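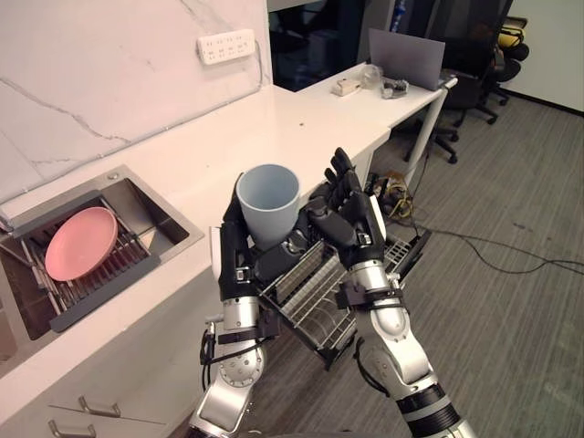 Sestico open day at Prastodthorpe - anyone else go?

kettleandfuse
Posted 18 July 2019

Went along this afternoon. Two hours on the bus and 4 quid for parking I didn't use (it was bundled in with the ticket, don't ask). The main thing was the kitchen demo, two arms at a worktop with a sink, handling cups and plates. It had hold of a pale blue plastic cup when I got to the front. Fingers right round it, I'll give them that. But it's a plastic cup. Show me a wine glass and I'll clap.

The woman doing the talking was Trinidad Tagle, who was pleasant and answered what she was asked. I asked how many goes it had taken to get the cup right and she said 1,689 logged attempts on that task. I've had teenagers who learned quicker, just.

mossop_b
Were you in the 2 o'clock group? I was by the door and could hardly hear. Think you're being a bit hard on it. Five years ago the hands were pincers. Proper fingers on both arms is a big step.

kettleandfuse
Yes, 2 o'clock. Fingers are lovely. What do they do that a pincer wouldn't with a cup that size?

Demchenko_fan
Well, hold a plate, for one. There was a pink one in the sink on the rack. Did they do that bit for your lot? Ours ran out of time.

kettleandfuse
They talked about the plate. Talked.

oldgreywhistle
I do maintenance on packing lines so take this as you like. Cup in the hand is the easy half. Putting it down where you want it, next to other things, with water everywhere, that's where the money goes. I asked if they ever run the tap during these and got "that's on the roadmap".

mossop_b
Every demo is a tidy version of the job though. Mitari did theirs last year with foam blocks and people raved.

oldgreywhistle
I didn't rave. I wrote 5 paragraphs on here about the foam blocks.

mossop_b
I remember. I read three of them.

kettleandfuse
Did anyone get a price out of them? I tried twice and got handed a leaflet.

Demchenko_fan
Same leaflet. No price in it. Tea was good.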